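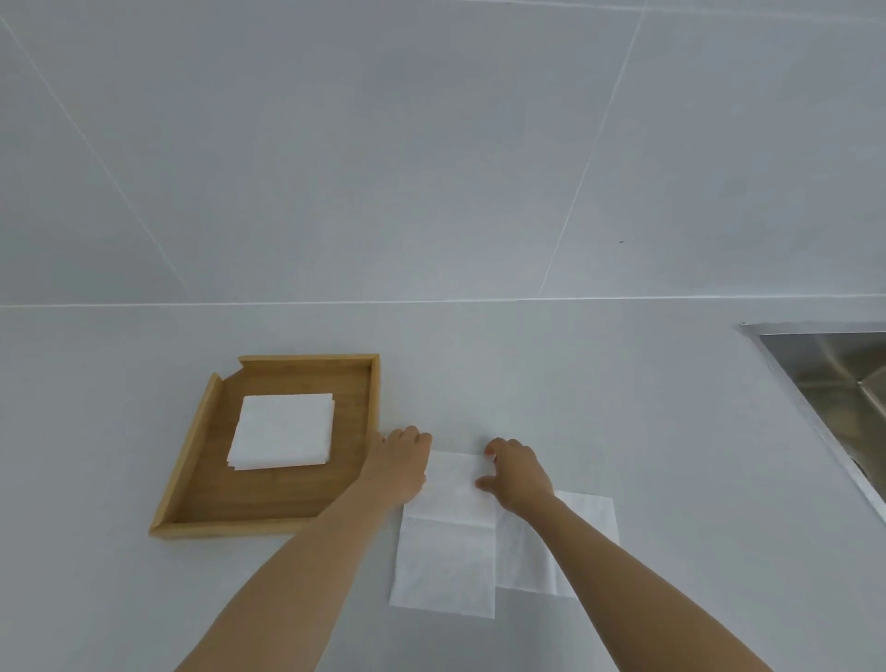 Chapter 7
Reading a Political Biography

A biography of a head of government is usually read for its subject. In this chapter it is read for its sources. The main text is Dima Hamdan's life of the premier Abou Jaoude, a single volume of 933 pages, of which 88 are notes.

Hamdan had access to the private letters held at Clalach, which the earlier biographer, Leszek Czarnecka, did not. The two accounts agree on the early career and part company over the cabinet crisis in January. Czarnecka relies on the published memoirs of ministers; Hamdan prefers letters written at the time -- a choice with its own risks, as section 3 shows.

Before starting, students should be able to tell an authorised life from an independent one, and to follow a note back to the document it cites. Terms in the margin are defined in the glossary.

7.1 Authorised and independent lives

An authorised life is written with the consent of the subject or the estate. Consent normally brings access to papers, and may bring conditions on their use.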